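Home | Manuals | Vodon Tools | Release Notes | Contact
Print this page | E-mail this page

4. Segmenting a two-hand recording

Open a sachet-sorting recording in Vodon before starting. Both views must be head-level, with the hands and the tray visible.
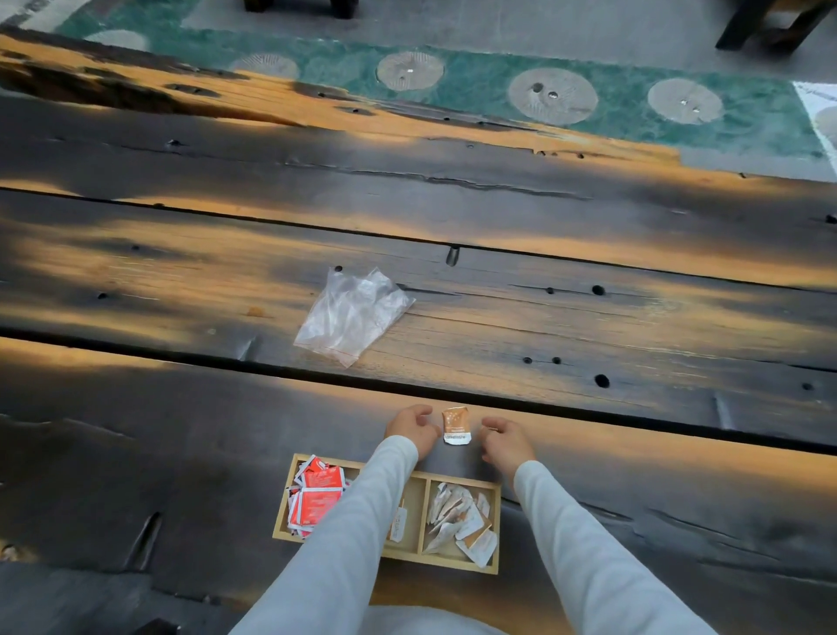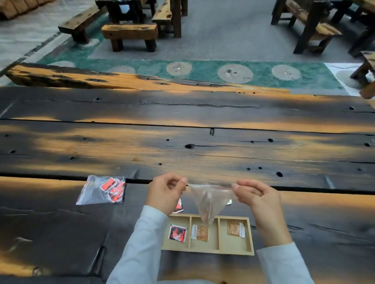

Stinness Perception Software Group – Manuals

4.1 Load the recording and select the Corkamari hand tracker. Wait until the status bar reads Ready.
4.2 Draw one region per tray compartment. Do not include the table.
4.3 Label each hand separately. In the first view the hands are on either side of a packet; in the second they hold a clear bag open.
4.4 Set the contact threshold to 4 and run the planner export.

Note: Clear bags give weak edges on dark, uneven wood. Mark the bag outline by hand every 27 frames – the tracker fills in between.

Caution: Do not merge the 2 hand tracks. The export will finish without a warning and the grasp labels will be wrong.

Reader comments (2)

Corentin Fleury: Step 4.4 fails if the Delorme plug-in is loaded first. Unload it and restart.

mtk: Same here. Does the threshold carry over to the next file, or reset?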